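Teleop grasping: one arm or two for packing a basket?
Forum: Teaching by demonstration

bruleck_bench
September 6, 2019
I'm recording demos by remote control for a grocery task, everything from the tabletop into a basket. I have 425 episodes and the policy still pinches soft packs at the corner. The wrist view looks fine to me.

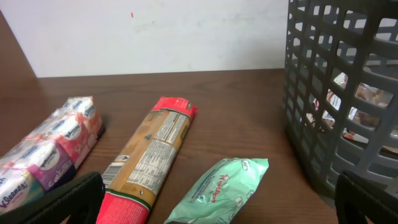 Gripper speed is capped and I replay every episode before keeping it. Would you add more demos or change how I drive?

imhof7
Change how you drive. I threw out 700 sloppy episodes in November and did better with what was left.

DMösli
Disagree. Dropping the sloppy ones takes out the recoveries, and the arm never learns to try again.
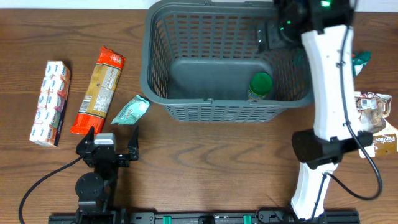
My rule is to fix the order of items before recording. Start with whatever is nearest the basket on each side. With the foil packet just left of it, I'd take that first and leave the long pasta pack for later — it needs more wrist rotation.

reto_auer
Fixed order makes a brittle policy. Shuffle it every 3 episodes.

bruleck_bench
I'll try both. Right arm only for now.

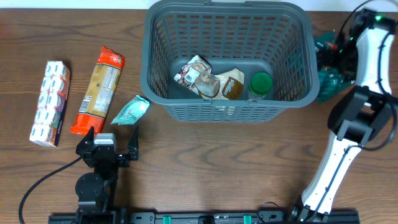
Right arm with the dark green bag, left arm's fingers open

imhof7
Slow down before you close the fingers. That matters more than the order.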